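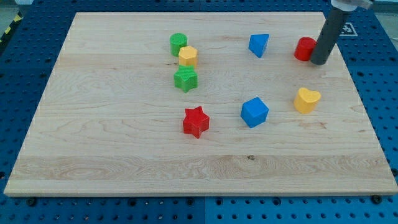 *By Marjorie Cropper, Workshop and Home Advisory Service, Torport*

Members frequently ask whether a machine can yet be trusted to tidy a bench or a playroom. Our present answer is that it can manage part of the job, provided that the surface is prepared with care.

Sorting plastic shapes on a board remains a fair test. Cylinders are the easiest pieces to grip, as they offer the same profile from every side. Stars and hearts are harder – a small error in the angle of approach will push the piece away. Pieces that sit close together, such as the yellow hexagon and its two green neighbors, generally need to be separated before one of them can be lifted.

**Preparing the surface**

- Use a flat, light-colored board. Strong wood grain is acceptable, but a glossy finish should be avoided.
- Bolt heads and other hardware should be kept clear of the board.
- Leave a margin of 2 inches between pieces where space allows.
- Light the area evenly. Hard shadows are sometimes read as edges.
- Keep one part of the board clear for setting pieces down.

**What to expect**

In our July trial at the Fortin workshop, the Kelance arm was given 300 single-piece moves and completed most of them without help. Mixed drawers of screws, cord and tape were another matter, and we do not recommend any current arm for that work. The Femisik unit, priced at $3,000, was no better with soft items such as dishcloths.

Households should continue to fold laundry and load dishwashers by hand. Small shops with repeated, identical parts may find a trial worthwhile – ask the supplier for a demonstration with your own parts, on your own bench, before signing an agreement.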